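About Rindilix

Rindilix is a research laboratory established to study how manipulation skills may be learned from human demonstration. The laboratory is directed by Dr. Gwendolyn Esposito and employs 13 staff across 2 sites, at Puteo and Kallen.

Our principal method, known as Niskanen, trains a control policy on recordings made by people using hand-held grippers in ordinary kitchens and dining rooms. Each recording pairs the view from the gripper with its position and the opening of its fingers. No robot is required at the time of recording, and the same policy may afterwards be transferred to several arms.

The present collection holds 4,000 demonstrations, of which 758 are two-handed tasks involving bowls, cookware and other household items. Results published in December indicated that adding demonstrations from new homes improved performance on unfamiliar objects more than repeating tasks in homes already visited.

Naveen Pathak leads policy learning, and Torunn Vik is responsible for data quality. Enquiries from universities and prospective partners should be directed to Sunita Dunleavy, Research Programmes.

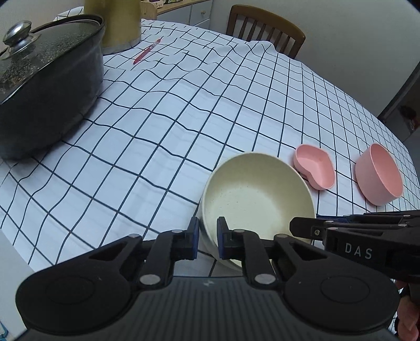
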